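How to Sort Out a Household's Worth of Old Phones

If your family is anything like mine, you have a drawer. Ours was in the hall, under the spare keys and the takeout menus, and every time someone upgraded, the old phone went in there "just in case." By last April the drawer wouldn't close, and my sister-in-law Nayeli Ccori, who has more patience than I do, came over with a pot of coffee and made me finally deal with it. We took most of an afternoon over it, and I've helped a few neighbors do theirs in the time since, so I thought I'd write down how we go about it.

What you'll need: a clear stretch of counter, a shallow tray with a rim, a couple of soft cloths (the kind for eyeglasses are perfect), a pencil, some sticky notes, and every charger you can lay your hands on.

Step 1. Get them all out in the open. Check coat pockets, the glove compartment and the bedside table too. Set every phone face up so you can look them over, and please do use the tray, because a phone sliding off a stone counter onto a tile floor makes a sound you won't forget!

Step 2. Charge before you decide anything. A phone that has been sitting for years may need a good long while on the cable before it shows any sign of life, so don't give up on it after five minutes. I like to start the charging, go make lunch, and come back.

Step 3. Save what you want to keep. Photos first, then contacts, then any voice messages. I found one from my grandfather that I thought was long gone, and I had to sit down for a bit. Copy everything to a computer or a backup drive, and then open a few of the files to be sure they really made it over.

Step 4. Sign out and erase. Sign out of your accounts first and do the factory reset after. If you do it the other way around, the next person may get stuck at a screen asking for your password. Take out the SIM card and any memory card while you're at it.

Step 5. Clean them up. Slip the case off, wipe the inside of the case and the back of the phone, and leave the screen for last. Turn the phone off first. With the screen dark, you can tip it toward a window or a lamp and every speck and smudge shows up.

Dark screens and pale cases:

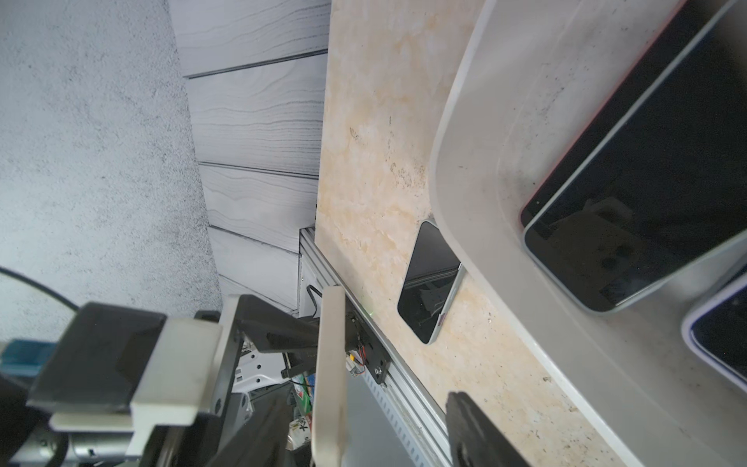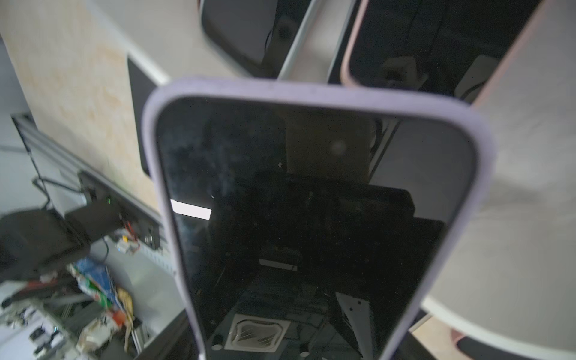
Step 6. Make your piles. We do three: keep, pass along, and recycle. Write the name of the new owner on a sticky note and put it on the back, and add the passcode-free date if you're as forgetful as I am. Keep one good phone as a household spare, charged up about halfway and stored somewhere cool. Anything with a swollen battery or a screen that's lifting shouldn't be charged or pressed on at all. Set it apart from the others and call your local recycling center to ask how they'd like it brought in.

As for the cases, save the ones that still fit something and let the rest go. I kept far too many the first time, and now I have a case drawer, which Nayeli has already offered to come and look at.

Contact Fudilby Home Notes | Copyright Fudilby 2019 | Back to top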